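# Dritura rehabilitará la antigua lonja de Etholm como centro vecinal

El estudio Dritura se encargará de convertir la antigua lonja de pescado de Etholm en un centro vecinal con biblioteca, salas de reunión y 6 viviendas de alquiler temporal en la planta superior. El ayuntamiento comunicó la decisión el viernes, tras un concurso restringido al que se presentaron tres equipos.

La propuesta, firmada por la arquitecta Bernice Dramani, conserva los muros de ladrillo y la cubierta de dientes de sierra, y abre un paso público entre la calle Tran y el muelle. El volumen añadido en los años setenta – un almacén frigorífico sin uso – se derribará para dejar sitio a un patio. 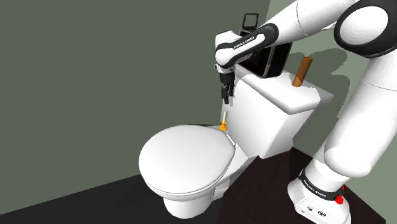 «La lonja siempre dio la espalda al barrio. Queremos que se pueda cruzar a cualquier hora, aunque la biblioteca esté cerrada», explicó Dramani en la presentación. La sala principal tendrá capacidad para unas 200 personas y podrá dividirse en dos mediante paneles correderos de madera.

El cálculo de la estructura corre a cargo del ingeniero Tarmo Šimkus, que ya trabajó con el estudio en la reforma de los talleres Gomcombe. Según Šimkus, los pilares de fundición están en buen estado, pero habrá que reforzar la cimentación del lado del muelle.

El proyecto básico se expondrá al público en mayo, en el vestíbulo del ayuntamiento, y los vecinos podrán presentar alegaciones por escrito. Las obras se harán en 2 fases: primero el derribo y la cubierta, después los interiores y el patio. El presupuesto definitivo no se ha publicado todavía.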